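Skundutby drift

Skundutby drift is a fault in jointed robot hands, in which the fingers slowly stop matching the position the controller thinks they are in. The hand looks fine, it moves when told to, and the software reports no error. But a finger that should be fully open is a little bit curled, or the whole hand closes a touch early, and the gap gets worse over a working day. I maintain this page for the Skundutby robotics wiki, and I've spent more hours on this one fault than I'd like to admit, so please forgive the places where I go on a bit.

The name comes from our workshop in Skundutby, where the fault was first written up after a long packing trial. Other groups call it finger creep or zero loss. I've left those as redirects.

Background

The trial used a two-armed robot running the Cikar hand controller, and the job was about as dull as jobs get: reach into an open carton, pick up a small item, lift it clear of the flaps, put it down, repeat. Cardboard is a harder neighbor than people expect. A flap gives a little when you push on it, then springs back, and a finger that catches on one gets loaded sideways in a way the grip planner never asked for.

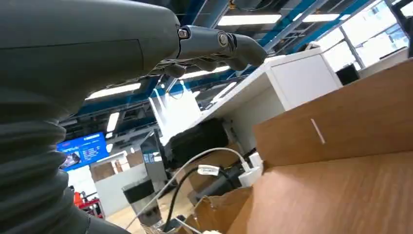 What makes a carton worse for the fingers than an open tray?
The flaps. They catch fingers on the way out and pull sideways on the joints, and a sideways pull is the kind the Cikar controller is worst at noticing.

On 12th February the right hand failed to let go of an item at the end of a cycle. The controller logged the release as complete, the arm moved on, and the item went with it until it hit the edge of the carton. Nothing broke and no one was near it, but a robot that believes its hand is open when it isn't has a safety problem, and we stopped the trial there. The logs showed the first small mismatch at cycle 112. We'd kept going for more than 100 cycles after that without spotting it, and I was the one watching the screen. Lesson learned!

Cause

It took seven days to find, mostly because we were looking in the wrong place. We blamed the software first (everybody does), then the motor, then the wrist. The real trouble was in the zero reference, the stored value that tells the controller where "open" is.

The Cikar controller sets its zero at power-on by driving each finger gently to its end stop and calling that spot home. After that it only counts movement. If a finger is pushed hard from outside, the linkage can shift slightly at a joint fastener, and the count no longer means what it did at startup. Each shift is tiny. They all go the same way though, so they add up.

Looking at the hand while it's at rest can help, if you know your own hand well. Park it over a clear piece of floor, well away from anything it could grab, and compare the curl of the fingers with a picture from a good day.
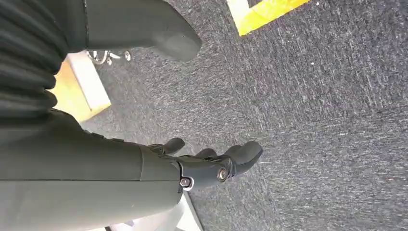 Robot fingers half closed over the carpet, with nothing in the grip.

I'd warn against reading too much into one look. A loose half-closed hand is a perfectly normal resting pose for many machines, and lighting and angle can fool you badly. What you want is the commanded position on the screen and the hand itself, side by side, at the same moment.

Signs

The fault shows up in a few ways, and you may only get one of them. Releases go late or don't happen. A grip that used to be gentle starts to crush paper. Finger motor current climbs at the open end of the travel, as the finger leans on its stop while still trying to get to "open". That last one is the best early sign I know of, and it's free – the number is already in the Cikar log, just not on the default screen.

Warm motors are a poor guide. We chased that one for a whole afternoon.

Checking for drift

The procedure below was worked out on our own hands with the Dolan test script. Other hands will need other numbers. Keep people out of reach of both arms the whole time, and have the stop button in somebody's hand, not on a table.

Step 1. Move the arm to a spot over open floor and let it settle. Command the hand to its rest pose and wait for the controller to report it has arrived. Write down the reported angle for every finger.
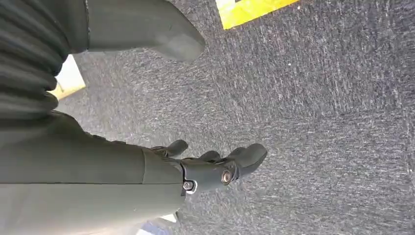 Step 2. Run the open and close cycle 20 times at low speed with nothing in the hand. Watch the current at the open end. A steady value is good news. A value that steps up partway through usually means a fastener has moved.

Step 3. Cut power to the arm and lock it out. Only then put your own fingers anywhere near the linkages, and check each bolt by feel and then with a torque driver. Don't skip the lockout because the hand "isn't doing anything". The whole point of this fault is that the controller is wrong about what the hand is doing.

Step 4. Power up, let the fingers find their stops again, and repeat the rest pose from step 1. Compare the two sets of angles.

Repair and prevention

Re-zeroing clears the symptom for a while, and that's the trap. We re-zeroed the right hand on the first evening, saw it behave, and felt pretty clever until it drifted again the next morning. The lasting fix was to reseat the fasteners with thread locker and to add a forced re-zero between batches.

The Dolan script was also changed so that a release isn't counted until the current at the open stop looks right. If it doesn't, the arm holds still and asks for help. This slows the work down a little and I've had complaints, but I'm not taking it out.

One more change was at the human end. Small items used to be handed over or restocked near the arm while it was paused, and now that work is done at a separate desk with the robot stopped.

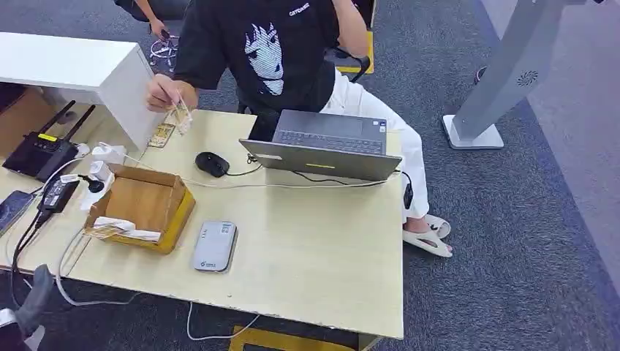
Is a paused robot safe enough to work beside?
Treat it as live. A pause only holds the last command, and with drift present the last command may not match where the fingers are. Use the lockout.

Related faults

Tramance slip looks similar from the outside but starts in the tendons. The fingers lag under load and then recover when the load comes off, while Skundutby drift never recovers without a new zero. If a hand gets better after a rest, look at the Tramance page first. I've seen both in the same hand once, and it was a miserable week.

Open points

We still don't know how much of the shift comes from side loads and how much from plain vibration. The left hand did the same number of cycles and hardly drifted, but it also spent less time inside the carton, so that doesn't settle much. If you have logs from a Cikar controller with the open-stop current turned on, add them to the talk page, even if they're messy. Mine are.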